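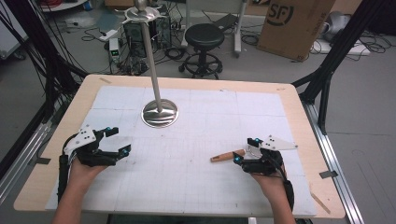 Grid mat, steel stand, grippers in both hands.

Durnus Bench Rules: Frequently Asked Questions

Who do these rules apply to?
Anyone recording at a Durnus bench, including people who only came in to borrow a charger and got handed a pair of grippers.

May I put my coffee on the mat?
No. The mat is for the task objects. The wooden border is also a no. The floor is a trip hazard policy waiting to happen.

How long is a session?
27 minutes, then a break. Your wrists will not file a complaint until Friday, by which time it's too late to help them.

Which side of the wrist does the cable go?
Whichever side lets you turn your hand all the way over without a tug. Try it before you hit record.

I dropped the tool. Do I delete the take?
Keep it and tag it "drop." Of the 1,466 takes in the Votholm set, the ones with no drops at all were the ones we had to check twice.

Can I peel off the old tape on the table edge?
Ask first. Some of it is a position mark. Some of it is just tape. They look the same, and we're working on that.

Do I have to clear the floor behind the table?
Rule 2 says walkways must be clear. It doesn't say the background must be pretty, and we have taken full advantage.

Who signs off on a new object?
The Pescombe desk. Bring the object.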